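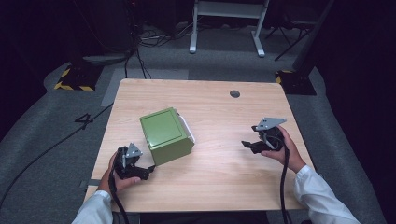
Buy the pads first. I mean it. Every budget I get asked to look over has the arm on line one, and then way down at the bottom, "misc. consumables," 300 dollars, for a whole year. Who comes up with that.

We did the same at Grircombe. Spent months on the big quote, two meetings on paint color for the bases (yes really), and zero minutes on what touches the object. By June we were rationing finger pads. Faith Kirui kept the last set in her desk drawer.

Hand-held grippers wear. Rubber gets scuffed, picks up dust, an edge starts to lift. Small stuff. But a pad costs little and an afternoon of people standing around costs a lot, and only one of those shows up on a purchase order.

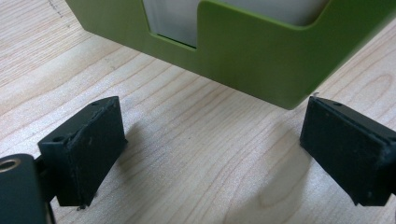 So, planning. Take the hours you expect to run, not the hours in the grant text. Ask the vendor for pad life on the surfaces you use, smooth plastic, paper, whatever. Bakilana gave us a number in writing after I asked twice. Hidside sent a brochure. Guess who got the order.

Cables too. Our spares came to 692 dollars last year and I'd of signed for double. Plus 2 complete grippers on the shelf, not one, becuase the first spare gets used the same week it arrives.

Laurențiu Husar disagrees with me, he thinks you hold back 3000 and decide later. Fine if your purchasing office moves fast. Ours takes until the following Tuesday just to open the email.

Put it on line one. Then argue about the arm.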